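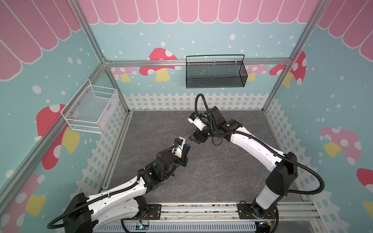

Chapter 7
Small Locks and Loose Keys

By Delwyn Goodwin

In this chapter you will learn to
name the main parts of a small padlock
explain why a key fits one lock and leaves another alone
match an unmarked key to its lock without harming either
set up a simple key record for a workroom or a home

Words to look out for: shackle, body, keyway, pin, spring, blank, keyed alike

Before we start

I keep a biscuit tin of padlocks. I can't defend it. It began when I cleared out my first workroom in Prurnargate and couldn't bring myself to throw away a lock that might still be perfectly good, if only I could find the key, and it has followed me through every move from then on (it's heavy, too, and it has dented two shelves). Then there's the other tin, the one with the keys in it. You can guess how well the two tins get on.

I'd be surprised if you didn't have something like it at home. There'll be a drawer, or a hook by the back door, or a basket on the wall that was meant for letters, and somewhere in it a little key with no label. You don't know what it opens. You're not going to throw it out either, are you?

So this is a chapter about that key. In Chapter 6 we looked at hinges and catches, things that hold a door shut but don't much care who opens it. Now we come to things that do care! And I'm starting with the smallest ones, the padlocks you'd put on a suitcase or a cash box or a garden cupboard, because you can hold the whole business in one hand and all the ideas you need for a big front door lock are already there in miniature.

A puzzle to begin with

Have a look at the floor between the two grippers. There's a small blue padlock, a small brass-coloured one just to the right of it, and a tiny dark metal key lying further down by itself. One key, two locks. Which does it belong to?

Don't rush. Write your guess in your notebook and put a line or two underneath to say why you made it. Did you go by colour? By size? By which lock was nearer? When I set this for a class, with a real blue lock and a real brass one on the bench, most people go straight for colour. They'll say a dark key can't belong to a brass lock. Well, why can't it? Keys get swapped and copied, and a copy is cut from whatever blank the shop has on the rail that day. Size is a slightly better clue, though not a wonderful one, and where a key happens to be lying tells you nothing at all.

There's a third answer, which hardly ever turns up in the notebooks the first time round: it might not fit either of them. Keep that one in mind. We'll come back to it in the practical.

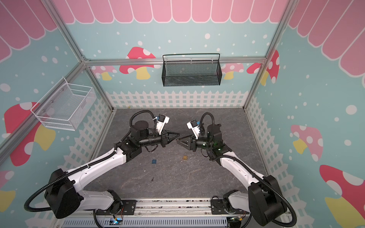

7.1 The parts of a padlock

Take a padlock, any small one with a key, and lay it in front of you. The curved bar at the top is the shackle. On most locks one leg of it is longer than the other, and the long leg stays inside the lock when it's open so that the shackle can swing round but doesn't come off in your hand. The block it goes into is the body. Turn the lock over and you'll usually find the keyway on the bottom, the slot where the key goes in.

The rest is hidden. Inside the body there is a catch that slips into a notch cut in the shackle. Push the shackle down and the catch springs into the notch and holds. Turning the right key draws the catch back again, and on many locks another spring gives the shackle a little push upwards, which is that nice click you feel in your palm.

Draw your own padlock now and label it: shackle, body, keyway. Leave the inside blank for the moment. I'd like you to fill it in after 7.2, in a different colour.

7.2 Why one key and not another

Plenty of small padlocks use pins. Picture a row of tiny rods, each cut into two pieces, with a spring pressing down on every pair. While they sit at their ordinary height they lie across the join between the part that turns and the part that doesn't, so nothing can turn. Slide in a key and the cuts along its edge lift the pins. If every pair is lifted so that its break sits exactly on the join, the way is clear. If even one sits too high or too low, you're stuck.

That's really the whole secret, and I find it rather lovely. The key is a list of heights. A small lock with few pins has a short list, and with a short list you're bound to get repeats. The Prorkum cash-box locks I used to hand out for this lesson came in a carton of 200, and there were only 25 different keys among the lot. I found that out when a boy opened his neighbour's lock with his own key and the room went mad.

Some locks share a key on purpose. These are called keyed alike, and they're very handy if you look after a row of cupboards.

7.3 Practical: matching an unmarked key

You will need two or more small padlocks, one loose key, a pencil, some paper tags and good light.

1. Look at the keyway of each lock end on, then at the tip of the key. If the shapes are plainly different, put that lock aside.
2. Offer the key up gently. It should slide in under its own weight or with a light push.
3. Turn with finger and thumb only. Small keys are soft and they snap, and then you have a worse problem than the one you started with.
4. If it doesn't turn, draw it out and note "no" beside that lock. Try it once the other way up if the shape allows.
5. When you get a match, tag the key before you do anything else.
6. If you get no match, tag it anyway, with the names of the locks you've tried.

7.4 Keeping a key record

The old store at Brekwood had a key book going back to 1806, and the first page is just a column of numbers with a cupboard against each one. Nothing fancier than that. I copied the idea for my own workroom and began at 1001, so that a key number could never be mistaken for a shelf number. Rule three columns in your notebook: number, what it opens, where it lives. Enter your key from 7.3 on the first line, and if the middle column has to say "don't know yet", write that.

Before the next lesson, find one key at home that you can't account for and bring it in, along with any lock you suspect.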